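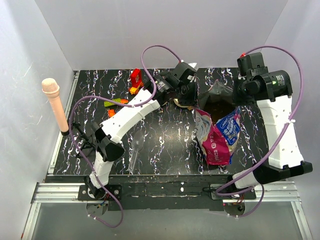 Black marble-look top, pink microphone-shaped object in the far left corner

Which finish for a glossy black top, and where to put the mic?
Posted by Grimden, 12/31/24

I have a glossy black top with white veins running through it. The walls round it on three sides are pale grey-white and plain. Since July I have been wiping it with washing-up liquid and it always dries with smears. I keep what passes for a mic, a pale pink thing shaped like a handheld one, upright on its holder at the back left, and a small black stand with splayed legs just in front. Should they stay there or go somewhere else? I'd like the middle kept clear for recording small sounds. The top is 238 cm long, if that matters.

Bristari
Too much soap. Put a few drops in 200 ml of warm water, wipe, then go over it again with plain water and dry it straight away with a microfibre cloth. Use 2 cloths, one for wet and one for dry. Don't use anything gritty or you will dull the shine. I'd leave the mic in the corner for storage but bring it forward when you record. Hard walls that close will give you a boxy sound.

Camacho
just use glass cleaner, works on mine

Flundach
Check what the top is made of before you use glass cleaner. If it is real marble, some of them will mark it. Agree about the mic. A folded towel under the holder also cuts down the knocks that come up through the table.

561 views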